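Crossing at Zarkside: your questions, my answers

Last updated 9 October 2019

I've been taking the Drusum to Gramura bus for years, mostly to see my sister, and ever since I put my notes online people have been writing to me about the border post at Zarkside. The same questions keep coming up, so I've put them on one page. I'm a regular passenger with a full passport and no official job of any kind. If an officer at the window tells you something different from what you read on my page, go with the officer.

Do I need a visa?

If you hold a passport or national ID card from either side, no. You get a stamp (or a slip, if you're on an ID card) and you can stay up to 100 days. That changed in February. Before then it was much shorter, and some of the bus companies still have the old rule taped up behind the ticket counter, so don't let that scare you.

If you're from somewhere else, you probably do need one, and you can't get it at Zarkside. I've seen two people turned back for this and it was miserable for everybody on the bus. Get it in Drusum before you set off.

Is the ID card really enough? My cousin says it isn't.

Your cousin may have been right once! The card has been accepted for a while now on paper, but for a long stretch the night shift wanted passports anyway. I've crossed on my card four times this year and only got one raised eyebrow. The card has to be in date, and it has to be the plastic kind. The folded paper ones are no good anymore.

What about children?

Kids need their own card or passport, or a birth certificate plus a letter if only one parent is traveling. The letter has to be signed at a town office. A handwritten note from Dad won't do it, however nicely it's written.

How much does it cost?

The crossing itself is free. There used to be a "form fee" and I paid it more times than I care to remember, but it was dropped along with the other changes. If anyone asks you for money at the window, ask for a numbered receipt. In my experience the request goes away pretty fast.

The bus is 160 one way from Drusum, paid in cash to the driver or at the counter. You can pay in either currency, but the rate on board is awful, so bring the right one.

How long does the wait take?

Oh, this is the one I get most. It depends on how many buses pull in together. My best time is 18 minutes from stepping off to sitting back down, and my worst was most of an afternoon. Early morning is good. The hour after lunch is terrible — everyone has timed their trip to miss the morning line, and they all meet each other there.

Trucks have their own lane now, which has helped a lot.
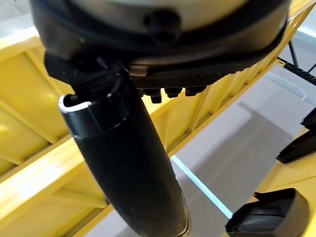
Ilse Ruppert wrote in to say that I'm too cheerful about the waiting. She crosses on foot and says the walkers' line hasn't gotten any shorter at all, because there's still only one window for it and it closes whenever a second bus shows up. She'd like people with small children to know that there's no shade on that side.

Fair enough, and thank you, Ilse. I nearly always go by bus, so take my times as bus times. If you're walking, bring water and a hat.

Can I drive my own car across?

Yes, with the registration in your name and insurance that's good on both sides. Most ordinary policies stop at the border, so you buy a short add-on at the booth just before the barrier. If the car belongs to somebody else you need a signed letter from them, same kind as for the kids.

What can I bring with me?

Clothes, gifts, food for the trip, all fine. Goods for sale are another matter. Small traders can carry up to 2857 worth per trip without a full customs declaration, and please don't ask me where that number came from, I think somebody converted a rounder one. Keep your receipts on top of the bag. Plants and raw meat will be taken off you, and so will my sister's favorite cheese, apparently.

Is the Wan bridge route any better?

It's prettier! But the post at Wan shuts at sunset and doesn't take ID cards yet, only passports. There's talk of the two governments bringing it in line with Zarkside. I'll change this answer when I've crossed there on my card myself.

Can I work on the other side with just the stamp?

No. The stamp covers visits, family and small trading. For a job you need a permit, and your employer has to apply for it in Gramura. I don't know much about how that goes, so please don't plan your life around anything I say on it.

I overstayed by a few days. What now?

Go to the post in daylight, be polite, and bring whatever shows why — a hospital paper, a canceled bus ticket. There's a fine for each day and it gets written down on a slip. Keep the slip, you'll be asked for it next time you cross.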